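Share (200) | Comments (30) | Print this story | E-mail this story

The Night the Arm Stopped Listening

Vanderleia Barros still keeps the logbook from February on the shelf above her desk, and when I asked to see it she made me a coffee first, which I took as a sign that the story was going to be a long one (it was, and I was glad of it).

The trouble at Nirnico came on run 963 of the tabletop trials. The arm was meant to reach, close its fingers, lift and go home, the same as it had all week. It reached. Then it went on pushing, slow and steady, with its fingers still open, while Cyprian Szulc clicked the stop button on his screen again and again and nothing happened!

"I'd always thought of that button as a real thing, like a light switch," he told me. He laughed when he said it, but only a little. The click had to travel through the same program that was driving the arm, and that program had frozen. It was Vanderleia who leaned across and hit the big switch that cuts the power.
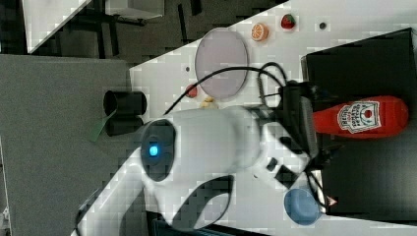

The arm at Nirnico's test table, with a ketchup bottle lying ahead of the gripper.

The damage came to a bent finger and two weeks of lost work, and I suspect most places would have ordered the part and moved along. Vanderleia wouldn't have it. She brought in Moataz Zerouali, a patient, soft-spoken man who has spent years picking through machine faults, and he sat with the logs until he found the spot where the last command had been left running with no time limit on it.

These days a command dies on its own if a fresh one doesn't follow quickly, and the power switch sits within reach of whoever is running the trial. Cyprian tests it every morning before he takes his coat off.

Comments (30) | Print | E-mail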